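# Structural drying

**Structural drying** is the controlled removal of moisture from the fabric of a building after the entry of water. It is a stage of property restoration, carried out after extraction of standing water and before reinstatement of linings, floor coverings and paint. 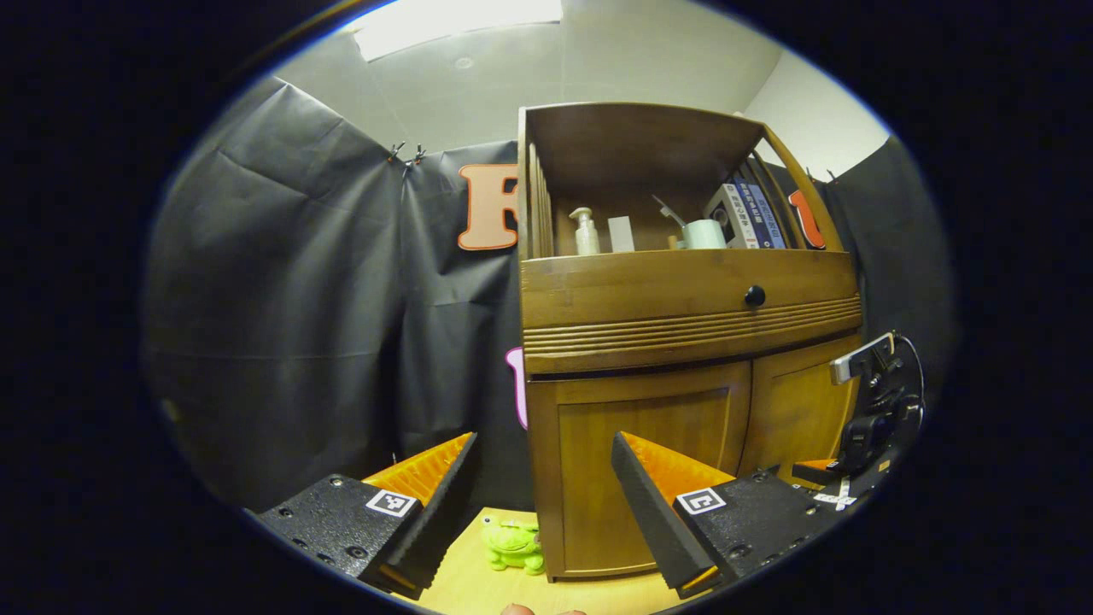
**When is a building considered dry after water damage?**

A building is considered dry when the moisture content of each affected material matches that of the same material in an unaffected part of the same structure, within the tolerance set out in the drying plan. The feel of a surface and the number of days elapsed are not accepted as evidence.

## Terminology

The *dry standard* is the reference reading taken from unaffected material. The *drying goal* is the value at which equipment may be removed, and is usually set slightly above the dry standard to allow for seasonal variation. *Bound water* is held within the cell walls of timber and leaves slowly; *free water* occupies cavities and pores and leaves first. Many trade documents use "drying" and "dehumidification" interchangeably, although the second term refers strictly to the treatment of air.

## Principles

Water leaves a material by evaporation at its surface, driven by the difference between vapour pressure in the material and vapour pressure in the adjacent air. Three variables are manipulated on site: air movement across the surface, the humidity of the air, and temperature. Raising the temperature without removing vapour tends to shift moisture into cooler materials elsewhere in the building, such as ceiling cavities and the backs of external walls.

Drying proceeds at a falling rate. Carpet, underlay and plasterboard paper release water quickly. Concrete, brick, hardwood flooring and double-layered linings release it slowly and may require enclosure under plastic sheeting so that a smaller volume of air can be treated.

## Equipment

Refrigerant dehumidifiers condense vapour on a cold coil and perform best in warm, humid rooms. Desiccant units pass air over an adsorbent wheel, commonly silica gel, and remain effective at low temperatures. They are preferred for unheated warehouses and for winter work in alpine districts.

Air movers are placed at an angle to the wall so that air follows the surface. Panels may be dried from behind by injecting air through holes drilled above the bottom plate, with the skirting board removed and labelled for refitting.

## Monitoring

Readings are taken at fixed, marked points so that successive values can be compared. Pin meters measure electrical resistance between two probes and are calibrated for a stated timber species; a correction is applied for other species and for temperature. Non-invasive meters give a relative value only and are used for mapping the extent of wetting. Foil-backed insulation, metal studs and some tile adhesives produce false high readings.

The log normally records temperature and relative humidity outdoors, in the affected area, in an unaffected area and at the dehumidifier outlet. An outlet reading close to that of the room indicates a blocked filter, an iced coil or an undersized unit.

## Limits of the method

Drying in place is not attempted where water is contaminated by sewage and the material is porous. Particleboard flooring that has swollen does not return to its original thickness and is replaced. Salt deposits on masonry may continue to appear for months after the drying goal has been reached.

## Case record

The Fluvidska store, a single-level masonry building with a floor area of 2220 m², was dried in December after a burst main. The contractor, Endum, recorded 487 readings over the course of the job. Most of the building met its goal on day nine. A section of hardwood floor over the former loading bay was held under sheeting for a further 10 days. The site report, prepared by Kobe Hoekstra, attributed the delay to a bituminous membrane beneath the boards which did not appear on the drawings.

## See also

- Moisture mapping
- Psychrometrics
- Efflorescence
- Mould remediation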